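# Recording demonstrations with the hand-held gripper

These steps cover one recording session at a tabletop station, from calibration to upload. They assume you already have a charged gripper, a mounted camera with an empty card, and a Flimo account with upload rights. If you are missing the account, ask Jade Lapointe.

## Set up the station

1. Clear the table of anything that isn't part of the task.
2. Hang a backdrop behind the work area and clip it along the top edge. Some printed texture or lettering on it helps the tracker, so don't pick a perfectly blank one.
3. Set the lights and leave them alone until the session is over.
4. Wipe the lens. Check that both finger markers are clean and flat. A lifted corner will throw off the width reading.

## Calibrate

Start the camera and close the fingers all the way, then open them all the way. Do this 4 times at a steady pace. The software reads the distance between the two markers and stores the smallest and largest values.

Next, record the mapping clip. Walk the gripper slowly through the whole space you plan to use, including the corners of the table and the area just above it. Keep the backdrop in view for most of the clip. Finish close to where you started.
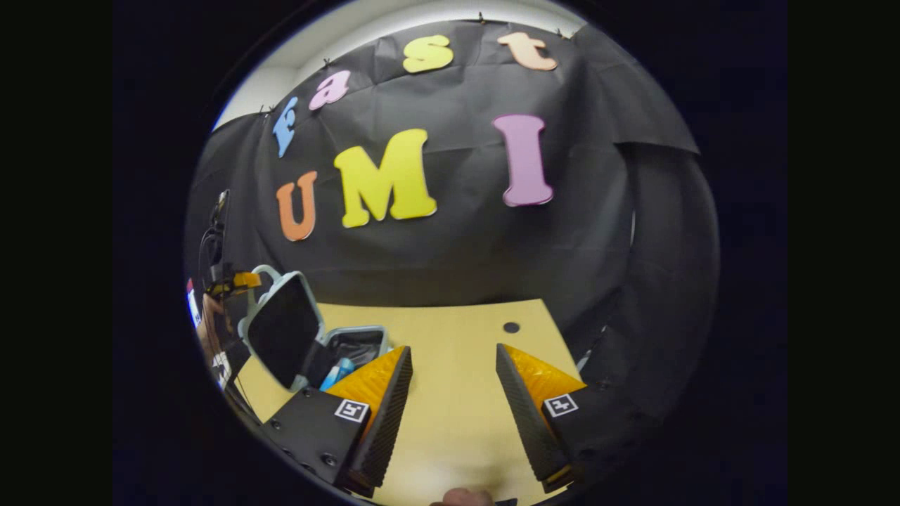 Mapping fails most often when the clip is too fast. If you get a "lost" warning in Flimo, record it again at half the speed — don't try to patch it with a second clip.

## Record the demonstrations

Our standard task is taking one object out of an open case and setting it on the table.

- Begin with the fingers open and hold still for a moment.
- Move in at a normal working speed. Very slow demonstrations train a very slow arm.
- Close on the object, lift, move, release, back away.
- Hold still again, then stop the recording.

Change the starting position of the case a little between takes. Turn it, too. Keep your free hand away from the object while the fingers are closing.

Throw out any take where you dropped the object. If you missed the first grasp and recovered cleanly, keep it and tag it `retry`.

Trevor Sandhu's set for the Bellau arm had 498 takes, of which 64 were tagged `retry`. You don't need that many for a first test. We got a usable policy from 93.

## Upload and check

Copy the card to the session folder and run:

 flimo check ./session

Takes with lost tracking are listed by number. Delete those, then run `flimo push`. Write down the gripper number and the mapping clip name in the session notes — the replay step asks for both.

Last edited Nov 30, 2024. The replay page for the Bellau arm will be added in January.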